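Soveo Desk Papers: read this first

Soveo is a small set of notes on filing loose printed pages into a snap-closed document folder. The notes cover the desk, the folder, the pages and the habits that go with them. They were written for the Lavoie study room, where people kept asking for a "paper system" and I kept doubting that one was needed.

If you are hoping for a method that will change how you work, lower your hopes. It's a folder. Some pages go in it. I have read plenty of advice on this subject and most of it was written to sell dividers.

What is covered

One white desk against a plain wall, one dark gray folder with a blue edge and a snap, and printed pages. That is a narrow slice of office life and I would not stretch it to cover a real filing room, a shared mailroom or anybody's kitchen drawer.
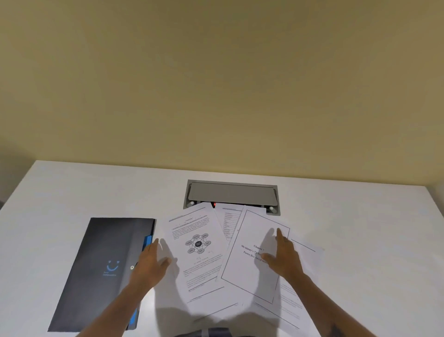 Tanner Robichaud

Spread-out pages are where every paper system gets tested, and where I think most of them fail. The usual advice says to sort by topic first. Try that with a chapter that has a heading, a block of small type and a circular network diagram all on one sheet. Is it "reading," "figures" or "networks"? Three people in the study room gave me three answers, and each of them was sure. I ended up ignoring topic and going by page order, which is dull and has the advantage that two people will do it the same way.

The notes therefore use these terms and no others:

pile: pages lying together in no fixed order
stack: pages squared up and in order
filed: pages inside the folder, flap fastened
strays: pages that belong to no known document

"Strays" used to be called "misc." I dropped that because everything became misc within a week.

About the page counts

The notes file covers 35 short sessions at the desk, 30 of them with the page order written down afterward. The other sessions have no page order and I have not tried to guess it. The longest document we filed in any session ran to 57 pages. It did not go in gracefully, and anyone who claims a slim folder will hold "all your paperwork" should be asked to close the flap in front of you.

These counts belong to the notes as a whole. Do not read them off the pictures.

Does the folder help?

A little. The Ondis guide, which the study room handed out before I got there, says a folder with a snap "keeps projects alive." I could find no sign of that. A folder keeps pages flat and together. Whether the project is alive depends on whether you open it again, and plenty of ours were not opened again until June, when the room was cleared.

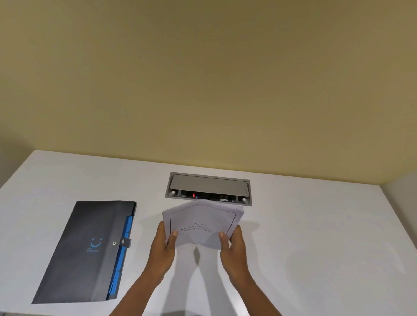 My real complaint about most desk advice is that it treats the desk as if it had no other job. You are told to pick a "paper zone" and defend it, with no word on where your cables are supposed to come up. On this one the power outlet box is set into the surface near the back center, and when its lid is up you would be silly to plan your paper zone around it. The folder lies over on the left, and that is as much zoning as I am willing to recommend. If you are left-handed you may hate it. Move it.

How to file, as used in the notes

1. Unplug nothing. You are filing paper.
2. Pull all the pages toward you, away from the outlet.
3. Find the page with the chapter heading. It goes face up on top.
4. Put the rest in page order. Unnumbered pages wait to one side.
5. Square the stack on its short edge, then its long edge.
6. Slide it into the folder and snap the flap. If the snap will not close, use two folders.
7. Write down any strays before you leave.

Step 7 was skipped more than any other. I put it in bold on the wall sheet, and it was still skipped.

Things I would not use this for

Comparing folder brands. There is only one folder in Soveo.
Claims that tidy desks make people think better. I didn't measure thinking.
Advice on receipts. The Estis notes deal with those, and they are better than mine on anything smaller than a full sheet.
Legal or tax records of any kind.

Known problems

Two people wrote page order from the back forward. Their entries are marked "rev" in the notes and were left as written. The word "stack" is used loosely in the first 6 entries, before the terms above were settled, so treat those as "pile or stack." The text on the pages was never transcribed, and I don't plan to do it.

Corrections are welcome if they come with an entry number. Suggestions for color-coded tabs have been received and will stay where I put them, under strays.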